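Home News Food & Drink Opinion Events Subscribe

Category: Food & Drink / The Long Lunch

September
By the Food & Drink desk

Omid Bakhtiari does not believe your sandwich was made today. He says so within a minute of sitting down, before the coffees have arrived, and he says it in the flat tone of a man who has spent 18 years supplying bread and fillings to offices, hospital kiosks and petrol stations and now makes his living telling buyers what they are paying for.

"Look at the label," he says. "'Freshly prepared.' Prepared when? Fresh compared with what? Ask the person behind the counter and they'll point at the label."

We are in a café in Skustville, two streets back from the industrial estate where Bakhtiari used to run the night shift for a wholesale kitchen called Lykkegaard. At its busiest the kitchen sent out 716 packs between midnight and dawn. He is not nostalgic about it. The egg came in buckets. The lettuce came in bags, already shredded, and he reckons it was the weakest part of anything they sold.

"Shredded lettuce is a colour," he says. "You put it in so there's something green against the plastic. By lunchtime it's given up all its water to the bread and you've got a damp slice on one side."

I put it to him that people seem to like these sandwiches well enough, or at least keep buying them. He shrugs. People buy what is within a short walk at half past twelve, he says, and he doesn't take that as a vote. Nor does he have much time for the surveys the trade likes to pass around, which tend to find that customers value freshness. "Who's going to tick the box for stale?"

His particular complaint this year is the premium range. Triteo, a supplier he advised for a few months before they parted company, relaunched its meeting-room catering with thicker card, a nicer typeface and the word "artisan" on the lid. Bakhtiari maintains that the loaf inside came off the same line as before. I asked whether he could prove it. He could not, to my satisfaction, though he gave me a long and persuasive account of crumb structure and insisted I would taste it myself if I ate the two side by side. I have since tried. One was a bit sweeter. I couldn't have told you which was meant to be the good one.

He is on firmer ground with temperature. A sandwich kept properly cold is safe and dull, he says, and one left to warm up on a boardroom table has far more flavour and a much shorter future. Caterers sell the first and clients remember the second. Most of the disappointment in the business, in his view, sits in the gap.
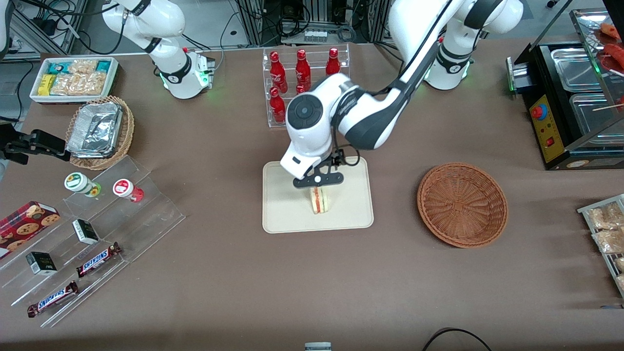 How long should a catered sandwich sit out before it's thrown away?

Bakhtiari works to a limit of 4 hours out of the fridge, total, and he starts the clock when the van is loaded.

Not when the lid comes off, he adds, which is when most offices start counting, if they count at all. I mention the familiar habit of wrapping up the leftovers and putting them back in the staff fridge for whoever is working late. He puts his cup down. "That's the one that makes me cross. They've had a warm morning and now you're pretending they haven't."

The other thing he distrusts is variety. The standard platter order in this part of the country runs to 8 fillings, and he would cut it in half tomorrow. More fillings means more tubs open on the bench, more guesswork in the order and more waste at the end of the day. He once persuaded a client in Drurholm to go down to cheese and pickle, chicken, egg and one roast vegetable. There were complaints for a fortnight, all from the same department, and then they stopped. He takes this as evidence that he was right. It might also be evidence that the department started bringing lunch from home, and when I suggest it he laughs for the first time all morning.

So what does he eat? He is cagey about this. Pressed, he admits to white bread, real butter to the edges, tomato sliced thick and salted a few minutes beforehand so it can drain on a bit of paper towel. No mayonnaise. He cuts it in rectangles, on the grounds that triangles were brought in to make the filling look generous at the cut face, where it is always piled highest.

"Open one up and check the corners," he says. "There's never anything in the corners."

He paid for the coffees and left without ordering any food. I had the toasted ham and cheese, which the menu described as house-made.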